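The Long Wait for a Robot That Tidies Up

By Caoimhe Hanrahan
Sep 30, 2023

Catríona Breathnach has a dishwasher, a robot vacuum and a washing machine that texts her phone. She still spends most of her evenings picking things up off the floor and putting them somewhere else.

"The vacuum can't run until I've cleared the room for it," she says. "So I work for the vacuum."

Breathnach also happens to be in the business. She manages testing at Lilteck, which builds software for robot arms, and she gets asked the same thing at every family dinner. When can I buy one that does the chores?

Her answer is not yet, and probably not soon. Machines are very good at a job that stays the same. At the Moynihan parts plant, a packing arm has loaded the same tray in the same spot for 4 years. Move the tray a hand's width and the line stops. A kitchen counter never looks the same twice, and neither does a workbench at the end of a shift.

Tidying is hard because it is really a string of small decisions. The robot has to find an object, work out how to grip it, lift it without knocking over its neighbor and set it down so it stays put. A person does this while talking on the phone. A robot can fail at any step, and a small miss early on ruins the rest.

Lilteck does most of its practice in simulation, where a dropped cup costs nothing. Its current project, called Gemari, puts arms in a plain virtual room and hands them blocks to sort and stack. In one recent batch the team ran 3027 attempts. The arms finished the whole job in 1273 of them.

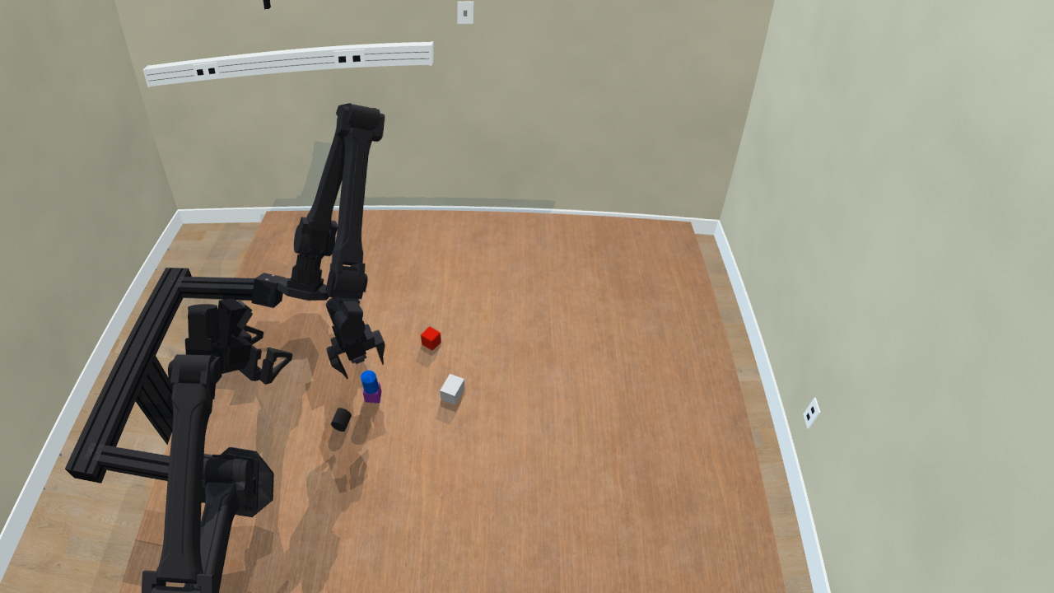

Two simulated arms with a red cube, a white cube and other small objects. A blue cylinder stands on a purple block.

That is less than half, with clean shapes and good light. Socks, forks and phone chargers are worse. Soft things change shape when you grab them, and shiny things confuse cameras.

Shop floors will likely see the benefit first. Udus, a small maker of cabinet hinges, plans to try 2 arms in November for sorting mixed bins. A worker will stay close by to fix mistakes, and the company expects plenty of them in the first weeks.

Breathnach thinks homes will come later and in pieces, perhaps starting with a machine that only unloads the dishwasher. She would buy that one. For now she clears the floor by hand, then starts the vacuum.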